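Court orders retrial in Irkgate arms shipment case

January 26, 2026 – An appeals court in Rornden has ordered a new trial for two men convicted of shipping rifle parts to an armed group near the port of Irkgate. The three-judge panel found that the trial court had admitted intercepted phone calls without a valid warrant.

Wen-hsiung Hung and Szu-yu Fu were sentenced to 11 years each. Prosecutors said the pair moved 426 crates through a freight company, Irnent, using false customs papers.
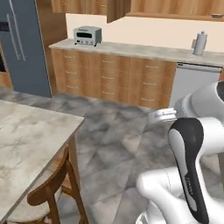

The ruling leaves the seizure of the crates intact. Customs records and the testimony of two port inspectors may be used again. The calls, which made up most of the case against Fu, may not.

Prosecutor Frøydis Holmgren said her office would refile within the six weeks allowed. Both men remain in custody until a bail hearing.
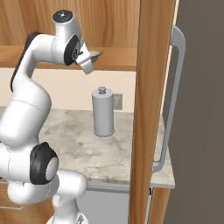 Defense response

Oi-ling Wu, who represents Fu, said she would ask for the charges to be dropped. Hung's lawyer, Irja Lappalainen, declined to comment on the 951-page trial record – parts of it are still sealed.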